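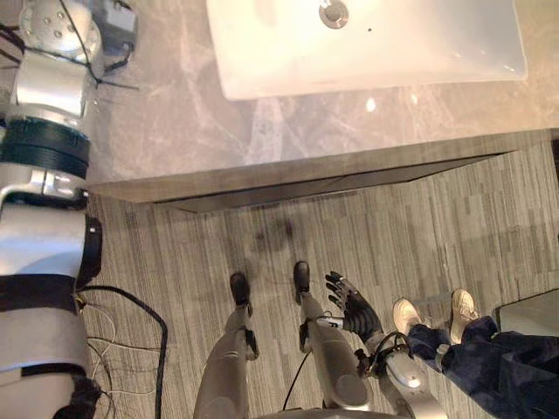 The Walker in the Wastcombe Workshop

The first thing Tarcísio Caldeira told me when I got to the Wastcombe shared workshop was to watch the cables. The second was that there was coffee. I liked him right away.

He and Kelly Bragança have been building a two-legged robot in there since last July, mostly at night, after their day jobs. It's called Bikum, after a cartoon Kelly drew as a kid, and it has silver arms, silver legs, black feet and one black hand with fingers that I badly wanted to shake (I asked, and was told maybe later). The whole thing has eaten 355 evenings by Kelly's log, and she does keep a log!

I'd come expecting walking. What I got was a lot of standing next to a marble countertop with a sink in it, talking about ankles. Bikum's ankles are the problem child. Kelly has rebuilt the left one 6 times, and she can tell you what went wrong with each version – a bad bearing, a bracket she drilled at midnight, a bolt that was a hair too long. Tarcísio handles the arms and the wiring, and he'll admit the wiring is behind schedule. He wants to run those loose white wires inside a sleeve, but he keeps needing to get at them, so loose they stay.

The money is the part I kept poking at. The leg motors came secondhand from a parts dealer called Jamier, for $145 apiece, and Kelly still thinks they overpaid. Rent on their corner of the workshop is $40 a month, sink included. Everything else comes out of what she calls the vacation fund, and no, they haven't been on vacation.

So what's it for? I asked them both, separately, and got two answers. Tarcísio wants it to carry dishes to the sink. Kelly wants it to cross the room without a hand on its back, and after that she doesn't much care, she'll start on the next one. She already has the knees sketched out. She got the notebook down to show me, and we were still going through it when the coffee ran out.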